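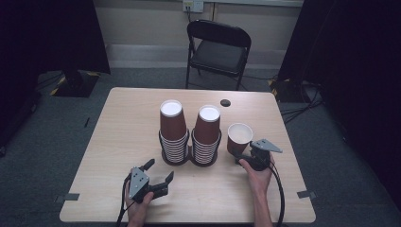
Hand-Held Gripper Station: Inspection Checklist with Comments
Cup Stacking and Unstacking Task
Wostenia Shared Workroom, revision 5

Use before the first session of the day and again after any change to the table, the grippers or the cables. Mark each item OK, FIX or N/A. A mark of OK means you looked at it today. If you are copying marks from the last sheet, leave the line blank.

The comments under each item come from the last full review in November. They are blunt on purpose. The previous revision had a tick in every box and a cable under a chair leg.

Section A. Floor and approach

A1. Walking path to the operator's side is clear of loose items.
Comment: FIX. A thin black stick was on the carpet to the left of the table. It takes two seconds to pick up. I have seen this line marked OK with things on the floor often enough that I no longer trust it.

A2. Stand bases are marked and can be seen from standing height.
Comment: OK for marking. Yellow and black tape at the left stand, yellow striping at the right. My doubt is whether tape does much once a person has worked next to it for a month. Tape is a reminder. Do not accept it as a reason to leave a base in the walking path.

A3. Cables on the floor are gathered, tied and routed away from feet.
Comment: FIX. Black cables in a tangle on the floor on the right side of the table, at the stand. The standard answer is that people don't walk there. Somebody has to walk there to plug them in.

A4. Cord from the wall outlet hangs without strain and is not reachable by a chair leg.
Comment: Check by hand with the chair in its working position and again pushed back. I would not sign this one from across the room.

A5. Curtains hang clear of the stands and do not hide anything a person could trip on.
Comment: Lift each curtain and look behind it. A curtain is a fine way to tidy a background and a very fine way to lose a power strip.

Section B. Table

B1. Table does not rock when leaned on with both forearms.
Comment: Lean on it properly. A fingertip push tells you nothing about a tired operator at the end of a session.

B2. Corner tape is flat, with no lifted edge.
Comment: Gray tabs at both near corners. Run a sleeve over them. If it catches, replace the tab. Also write down what the tabs are for, because two people gave me two different answers.

B3. Grommet hole is outside the working area or covered.
Comment: The hole is near the far edge, beyond the stacks. Acceptable for cups. Review again before anyone brings in small parts.

B4. Only task items are on the tabletop.
Comment: OK. Cups, holders, nothing else. Keep it that way. Drinks are banned at this station, and yes, that includes drinks in paper cups. Especially those.

Section C. Cup stacks and holders

C1. Both wire holders sit flat on their bases.
Comment: The two holders are joined, so a knock on one is a knock on both. The task sheet calls this "stable." I would like to see someone show that with full stacks before the word is used again.

C2. Stack height is within the limit written on the task sheet.
Comment: FIX. The sheet has no limit on it. The stacks are tall, and "tall" is the only measurement we have. Write a number, mark it on the holder, and then check against the mark.

C3. Cups are nested straight and the top cup is seated.
Comment: Sight down each stack from the front and from one side. From the front only is half a check.

C4. Crushed or split cups are removed before the session.
Comment: A soft cup grips differently and the operator will squeeze harder without noticing. Paper cups are cheap. Wrists are less so.

Section D. Grippers

D1. Screws on the finger mounting plates are present and snug.
Comment: Use the driver. Do not turn them with a thumbnail and call it torque. The maintenance card says to replace the screws at 3000 cycles. I asked how cycles are counted and was told "by feel." Until there is a counter, check screws before every session.

D2. Jaws open and close fully with no sticking, both hands.
Comment: Test left and right separately. The right one gets most of the attention because most people favor it. The left one gets skipped.

D3. Finger pads and plates have no sharp edge or burr.
Comment: The gray plates come to an angle. Wipe with a cotton cloth and look for snagged threads. The vendor leaflet from Herath says edges are "user friendly." I have no idea what that would mean in a test.

D4. Operator can let go of either gripper at once.
Comment: This is the item I care about most and the one with the thinnest procedure. Ask the operator to open both hands on a spoken word. If a strap, sleeve or cable slows that down, mark FIX and stop.

Section E. Gripper cables

E1. Each cable has enough slack for the full reach of the task.
Comment: Have the operator reach for the far side of the holders with each hand. Watch the cable, not the cups.

E2. Cable does not rub on the table edge.
Comment: FIX. The left cable runs down over the left edge of the table. Rubbing will wear the jacket in time. The Skultik clip kit was ordered to solve this. A kit in a drawer solves nothing. Fit the clip or strike it from the safety plan.

E3. Cable does not cross the other arm during the task.
Comment: Check during a slow run. Operators say it never happens, then do it on the third cup.

Section F. Operator and workload

F1. Elbows are supported or free to rest between repeats.
Comment: Ask. Do not judge from posture alone.

F2. Breaks are taken at 65 minutes or sooner.
Comment: I can find no basis for this number in our files. It seems to have come over from the Ernero site along with the furniture. Treat it as an upper limit and let people stop earlier without having to explain.

F3. Chair behind the table is out of the operator's reach zone.
Comment: The black folding chair stands on the far side. Fold it if it is not in use. Folding chairs pinch fingers, and we keep forgetting that the most ordinary object in the room is also on the list.

F4. Daily repeat target is posted and has been agreed with the operator.
Comment: The plan says 2000 repeats. Agreed by whom is left blank. I will not mark this OK on a blank.

Sign-off rules

Any FIX in Section D or E closes the station until it is cleared. A FIX in any other section must be cleared before the next session begins. The person who cleared it may not be the person who signs for it.

Open from this review: A1, A3, C2, E2, F4. D1 stays on extra checks until the cycle count is sorted out.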